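Washing a feather pillow in a front loader, now it smells and has lumps

Home and Laundry > Bedding
Asked by Úna Dolan
3 replies

Hello all. English is my second language so please be patient with me if I use the wrong word.

I have two feather pillows which I bought when I moved into my flat. The label says machine wash 40 degrees, so on Friday I washed one of them in my front loader (a Firent, the small size) with normal liquid detergent. The spin was very loud and the machine stopped one time in the middle. I restarted it and it finished.

Now the pillow has hard lumps in the corners and there is a smell, a little like a wet dog. I put it on the clothes rack beside the window. The outside cotton feels dry to my hand but when I press deep I am not sure. I have no tumble dryer at home, but there is a laundromat two streets away.

Is the pillow ruined? And what should I do differently with the second one? I would prefer not to throw it away, as they were not cheap and they are still a good height for my neck.

Sorted by: oldest first

Plesier
Wet dog smell = still wet inside. Take it to the laundromat. Feathers always smell a bit when wet, mine does too and it goes away. If it doesn't, bin it, pillows are cheap at the moment.

Jarmo Aaltonen
Hello Úna. I am also not a native speaker, so we will understand each other well.

Your pillow is most probably not ruined. I have washed feather pillows for many years, first with my mother and later in a small guest house where I did the linen in the summers. We had 83 pillows there and we washed them all in August, when the guests were fewer. I made every mistake which is possible, including the one with the smell.

The lumps are feathers which stick together when they are wet. The cotton on the outside dries fast and it gives you a false idea about the inside. A rack beside a window is not enough for feathers in most weather. If the inside stays damp for several days you can get mildew, and that smell is sour and does not go away. So I would not wait for the weekend.

For the pillow you have washed already:

Go to the laundromat and choose a big dryer, on low heat. High heat makes the feathers brittle and they start to break. Put in two clean tennis balls, each inside a sock and the sock tied. They beat the pillow and open the lumps. After every half hour take the pillow out, let it cool a few minutes, and pull the lumps apart with your fingers through the cotton. Then put it back. It can take up to three hours in total, so bring coins and something to read. I know this sounds long. The first time I stopped too early and had to go back the next morning.

For the second pillow:

1. Look along all the seams before you wash. If there is one small hole, sew it first. I once cleaned feathers out of the filter of a Räsänen machine for a whole evening and I don't wish it to anyone.

2. Wash it together with something of similar weight, if your drum is big enough. One wet pillow alone goes to one side of the drum and the machine cannot balance. I believe this is why yours stopped and made the noise. If the drum is too small for two, use a towel or two with the single pillow.

3. Use less detergent than you think, perhaps a third of the normal amount, and no fabric softener. Softener covers the feathers and they lose their spring. Choose a gentle program and add one extra rinse.

4. Spin it a second time when the program is finished. Do not wring it by hand, it can tear the inner cover.

5. Before it goes to the dryer, hold it upright and shake the filling away from the corners, so that it starts in the correct shape.

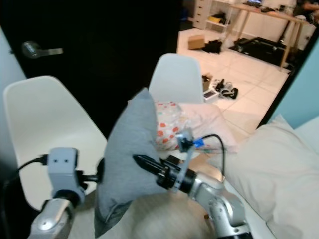
6. Dry it as I wrote before, with low heat and the pauses.

How to know if it is dry

Weight is the best test. I put the pillow on the kitchen scale before washing and write the number on a piece of paper. When it came out of my first drying at the guest house, one pillow was still 168 grams heavier than before, and I would have sworn that it was dry. If you did not weigh yours, compare it with the second one, which you have not washed yet. They are the same model so they should be near to each other.

Also let it cool completely before you decide. A warm pillow always feels dry. Press your nose to the middle and not to the corner.

About how often: I wash mine twice in the year and use a zipped protector under the pillowcase. The protector goes in the normal wash with the sheets.

If the sour smell is there after a full drying, wash it one more time with half a cup of white vinegar in the rinse. If that does not help, then I agree with Plesier.

Starkport
Good advice above. Only thing I'd add is that some laundromats have a sign saying no feather items in the dryers, so check the wall before you pay. Mine has one. I use the wool dryer balls in place of tennis balls, as the tennis balls left a rubber smell on my doona.

Comment from Úna Dolan
Thank you very much to everybody. I compared the two on my scale and the washed one is clearly heavier, so Jarmo is right. I will go to the laundromat tonight after seven, when it is quieter. I have no tennis balls but my neighbour has a dog, so I will ask for clean ones.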